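Preguntas frecuentes sobre libros de mecanismos

Me llegan siempre las mismas dudas sobre qué manual de mecanismos comprar, así que las contesto juntas. Aviso: desconfío por costumbre de cualquier libro que prometa enseñar a inventar.

¿Sirve de algo un catálogo de mecanismos si ya uso un programa de CAD?

Depende de lo que espere. El programa le dirá si dos piezas chocan, pero no le va a proponer una cruz de Malta ni un trinquete. Un catálogo sí, aunque luego haya que hacer todos los cálculos por cuenta propia.

¿Es verdad que el «Compendio Tuveneck» recoge 2,000 mecanismos?

Eso pone la cubierta. Mawuli Adjei se tomó la molestia de repasar el capítulo de levas y encontró 45 láminas, de las cuales 5 eran el mismo seguidor de rodillo dibujado desde otro lado. No he revisado el resto con tanta paciencia, pero la cifra de la cubierta no me la creo. 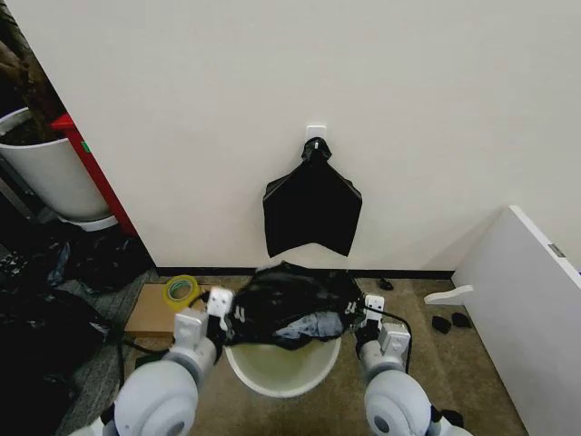 ¿Merece la pena la edición nueva?

Si tiene la anterior, lo dudo. Han cambiado la tipografía y añadido un capítulo de actuadores que parece sacado de un folleto comercial. Las erratas del capítulo de engranajes epicicloidales siguen ahí – la tabla de relaciones, sin ir más lejos, confunde el portasatélites con la corona. Son 472 páginas y el índice alfabético continúa siendo malo.

¿Y los tomos de Ayaaba?

Mejores dibujos, peor texto. Mansa Quansah los defiende mucho y en los mecanismos de cuatro barras le doy la razón: las trayectorias del acoplador están bien trazadas y se pueden medir con regla. Las explicaciones, en cambio, dan por sabido lo que uno ha ido a buscar.

¿Puedo copiar un mecanismo del libro y fabricarlo?

Muchos son antiguos, pero que salga en un libro no significa que esté libre de derechos. Consulte la patente concreta. El prólogo de Tuveneck despacha el asunto en dos líneas bastante alegres, y yo no me fiaría.

Busco algo para empezar. ¿Cuál compro?

Ninguno de los dos, de momento. Pida uno prestado en una biblioteca y trate de construir en cartón el primer mecanismo que le guste. 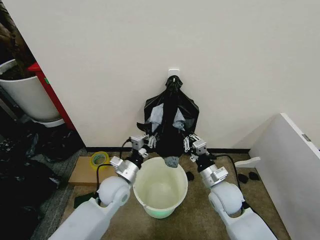 Bolsa negra colgada de un gancho, sobre un cubo.

¿Por qué no recomienda la guía de Kindthorpe?

La leí en enero y no encontré ni una cota. Un mecanismo sin proporciones es un adorno. Ama Agbenyega me escribió para decirme que el cuaderno de ejercicios lo arregla; se vende aparte y todavía no lo he visto.

¿Cobra por estas reseñas?

No. Los libros los compro yo, casi siempre usados, y los que no me convencen los revendo.

Contacto: escriba a Ebenezer Wumbei mediante el formulario | © 2022 Ebenezer Wumbei | Volver arriba

Este sitio utiliza cookies propias y de terceros. Si continúa navegando, acepta su uso. Aceptar | Más información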